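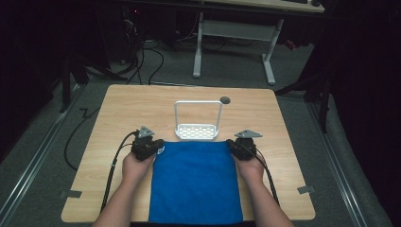 I gave up the dryer in October. It had been making a noise since the summer, and the repair quote was 220 dollars, which I didn't want to pay on a machine older than my car. So for now everything gets washed, hung up and folded by hand.

The first thing I learned is that I had too many towels. We are two people. A dryer hides that sort of thing, since a load is done in an hour and goes back in the closet before you think about it. On a rack, six bath towels take up the whole hallway and stay there until the next evening. I kept four and gave the rest to the animal shelter on Mendow Street. They also took the old bath mat.

The rack is a Tiletti, the folding kind with wings. It holds one full load if I hang the shirts on hangers from the door frame. Socks go on the lowest bars. Jeans are the worst — they need to be turned inside out halfway through or the pockets stay damp. I tried putting a fan on them overnight and it did help, but I could hear it from the bedroom, so now I run it only during the day.

Our washer spins at 900 at most. My neighbor Nelu Barbu has one that goes much faster, and his things come out nearly ready to wear. He told me to run a second spin on its own at the end. It takes a few extra minutes and I do it with every load now. The towels still feel stiff. Shaking them hard before hanging gets rid of some of that. Vinegar in the rinse did nothing I could notice.

Folding has changed too. Clothes off the rack are flatter than clothes out of a dryer, so if I fold them as I take them down, most don't need ironing. I do dish cloths in thirds and then in half, which fits the kitchen drawer. Fitted sheets I still roll up and put at the back of the shelf.

The electric bill for the first full month was lower, but we were also away in Dendby for almost a week, so I can't say how much of that was the dryer. I'll look again after the winter. The apartment does get humid on wash days. I open the kitchen window for ten minutes in the morning and again after dinner, and the glass has mostly stayed clear.

Wash day is Thursday now, with sheets every other week. The old dryer is still in the closet with the ironing board on top of it, and I need to call the city about a pickup.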